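Setting up your move-in account, part 2: booking your walkthrough

Okay, so you've got your Skirnex login and you've picked your unit at Purnik Court. Nice! I'm Omolara Nnaji, I look after new buyers for Ametti Homes, and I wrote this guide after answering the same emails over and over. Grab a coffee, it's a short section.

1. Sign in and open the tab called My Home. Your unit number should be at the top. If you see someone else's number, stop there and call me before you click anything.

2. Tap Walkthroughs, then New. You'll get a calendar with morning and afternoon slots. I like 10 a.m. myself -- the living rooms face east and you get to see them at their best.

3. Pick a slot and add the names of everyone coming. Kids count too (the site office has to hand out hard hats).

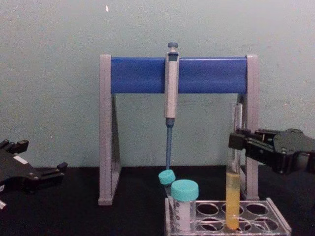
4. Pay the $400 booking deposit. It comes off your closing balance later, so don't panic when you see it on your card statement. The receipt lands in your Documents folder, usually within the hour.

Note: the deposit page times out after 19 minutes. If it does, go back to step 2. Your slot is not saved, sorry!

5. Download the snag list. It has 57 lines, and yes, I know that's a lot. Start with the windows and doors, then do the kitchen, and leave the closets for last. Write down anything that sticks, rattles or looks crooked, even if it feels picky. I was way too polite when I bought my own place and I lived with a squeaky pantry door for years. 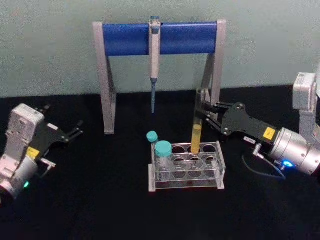
Bring a pen, a phone charger (plug it into every outlet, it's the quickest test I know) and shoes you can slip off on the carpet.

6. After your visit, upload the signed list under Snags. The Usmani crew handles the repairs and they'll message you through Skirnex with a date.

Caution: please don't hire your own contractor before closing, even for something tiny like a shelf. It can void the finish warranty, and I can't undo that for you.

If your unit is one of the larger corner ones, all 2,738 square feet of it, book two slots back to back. You'll need the time, especially with the basement.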